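Grey mark on a dark table, any ideas?
Posted by Yatziri Zavala, 4 January 2024

Bought a dark grey table in June and there's a dull patch where a juice spill sat overnight. Dish soap did nothing. Is it worth trying a polish?

Paraskevi Sotiropoulos
Skip the polish for now. Mix white vinegar and warm water, wipe, rinse, then dry with an old towel -- the drying matters most. Leave it 30 minutes before you judge the colour.

Our table's dark grey too:

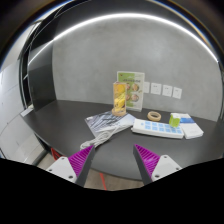
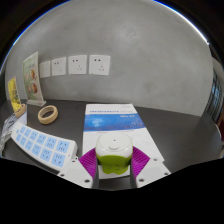 If the patch comes back, it's probably the finish and vinegar won't fix that. Ask the shop for a touch-up kit.

Drosik445
Had the same thing, just put a placemat on it.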